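Spring cleaning the recipe box 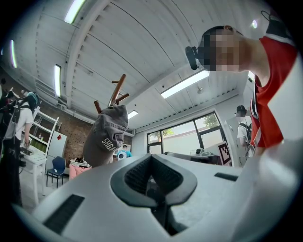

Leaning in for a closer look.

Wednesday, March 20, 2024

Print this item | E-mail this item

I finally did it, friends. I sat down with my grandmother's recipe box last weekend (the green tin one, for those of you who remember me going on about it in the fall) and sorted the whole thing. There are 145 cards in there! I thought maybe sixty. She wrote on both sides, and on the backs of bank envelopes, and once on a piece of a cereal carton, which turned out to be my favorite nut bread.

A lot of you wrote in after the last newsletter asking how to save old cards that are getting hard to read. Maricel Catacutan told me to copy them out by hand first, before doing anything fancy, and she was right. You catch things. I had been making the plum cake for years with twice the butter, all because of a smudge. (My family would like me to keep making it that way.)

Rosalba Rinaldi asked about grease spots. I leave them alone. I tried cornstarch on one card and all I got was a card with cornstarch on it. What I do now is slip each one into a clear sleeve, the kind for baseball cards if they're small, and keep the sleeves in a binder near the stove but not next to it.

The hard part is the measurements. "Butter the size of an egg" I can live with, but there's a card that says "2 of the blue cup" and the blue cup has been gone since before I was born. Telmo Requena thinks it was a teacup and I think it was a mug, so I'm baking it both ways on Saturday and I'll let you know who wins.

If you have a card you can't make out, bring it to the next Evangelista supper and we'll all squint at it together. Ingvar Overgaard has promised his rye rolls again, so come hungry!

Recent items
Jianhua Zeng's dumpling night: what to bring
Which freezer labels stay stuck
Your letters on cast iron
Supper sign-up for March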